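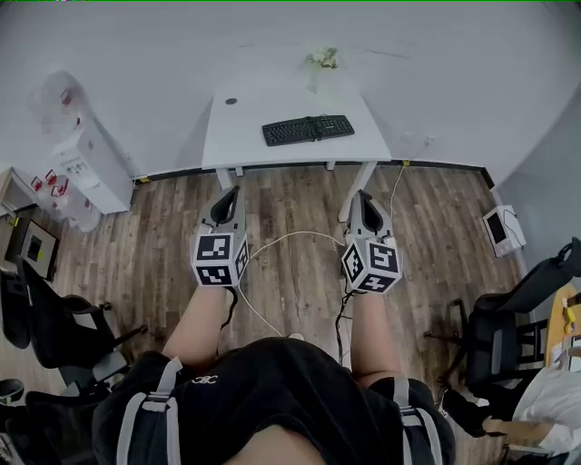
Flisska desk, white, shown with keyboard and vase.

Flisska Desk, White
Made by Hultlow
Item no. 123

The Flisska is a plain white work desk for home offices, study rooms and shared workspaces. It is supplied flat and assembles with the hex key in the hardware bag. The top has a cable grommet near the left edge, so the keyboard and monitor leads can be dropped behind the desk.

Top
White melamine-faced board with a sealed edge on all sides. The surface resists coffee, ink and most household cleaners. Solvents and abrasive pads will dull the finish and are not covered by the warranty. Place a felt pad or coaster under vases and plant pots.

Legs
White powder-coated steel, bolted to threaded inserts in the underside of the top. Each foot has a leveling glide with a short range of adjustment. The glides are suitable for laminate, vinyl and sealed wood floors. For deep carpet, order the wide foot set separately.

Cable routing
The grommet is round and open, without a cap. It takes a standard power plug if the plug is fed through before the adapter is connected. A clip-on tray (Wisska cable tray) fits under the rear edge and holds a power strip. Maximum load for the tray is 3 kg.

Placement
The desk is designed to stand with its rear edge against a wall. Where the room has a baseboard, the top will sit forward of the wall by the thickness of the baseboard. Do not trim the legs to correct this.

Assembly
Two people are recommended for turning the desk upright. Tighten the leg bolts by hand first, stand the desk on its feet, adjust the glides, then tighten fully. Check the bolts again after the first month of use. Power drivers can strip the inserts.

Test data
Leg joints: 3000 side-load cycles, no loosening beyond tolerance
Tested by: Ayodele Yusuf, Hultlow product lab

Related items
Wisska cable tray, white or gray
Peng task chair, black mesh, wheeled base
Wide foot set for carpet, pack of four

Ordering
The white version is a stock item. Orders of 200 desks or more ship direct from the factory and need a signed delivery schedule. Smaller orders leave the warehouse on pallets, with the tops and legs in separate cartons. Check both cartons against the packing slip before signing. Claims for transit damage need a photo of the carton label.

Replacement glides, bolts and inserts are available by item number. Contract inquiries go to Efe Okoro, Hultlow sales desk.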